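Behavior trees vs. plain state machine for fetch tasks?
Forum: Manipulation software > Planning and control
Page 1 of 1

kzarei
Hi all! Kianoush here, first real post. I'm writing the task layer for a fetch routine – open cabinet, find drink, bring it to the table. My state machine had 14 states in spring and now it's a bowl of noodles. Every new recovery adds three arrows. Has anyone moved something like this to behavior trees and been happy?

rory_f
Stay with the state machine. I maintain one with 42 states and I can still tell you what each does. Trees look tidy until you need to remember something between ticks, and then you're stuffing flags into a blackboard and you've built a worse state machine.

oquintero
Disagree with Rory, pretty strongly! The win is the fallback node. "Grasp from the side, else regrasp, else back off and look again" is one little subtree and you can drop it anywhere. I reuse mine for every object we handle.

rory_f
You can reuse a nested state machine too. People forget that.

oquintero
You can, but do you? Be fair :)

kzarei
Is anyone ticking the tree at the same rate as perception? My detector is slow and the tree keeps acting on a stale pose.

oquintero
Don't tie them together. We run the Jindholm stack, tree on its own timer, and every pose carries a timestamp. A condition node called PoseFresh fails if the pose is older than 152 ms. When it fails the arm holds still and waits. So much calmer than what we had before!

The other thing I'd push is splitting reach from grasp. Inside a fridge I want a slow, compliant reach with a tight workspace box, and on an open table I can let the planner pick a side approach and be generous with clearance. Same arm, very different limits, so they're separate subtrees with their own parameter files. I love how readable the logs got – 437 ticks of a session and I can follow the whole thing over coffee.

Two views from the head camera, since you asked about perception. ReachCompartment first, then SideApproach:

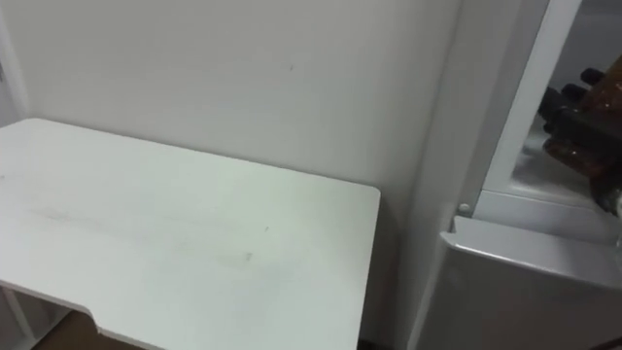
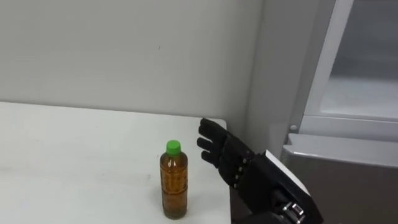
Valtteri Hakala
I'd add one warning on the PoseFresh idea. Check which clock stamps the pose. Ours came from the detector's output time, not the capture time, and the node passed happily on poses that were much older than they claimed. Moving the stamp to capture was a two-line change.

kzarei
Ohh. Mine is stamped on output as well. Fixing that tonight before I touch the tree at all.

rory_f
Good plan. And draw your states on paper first, you may find half of them are the same one.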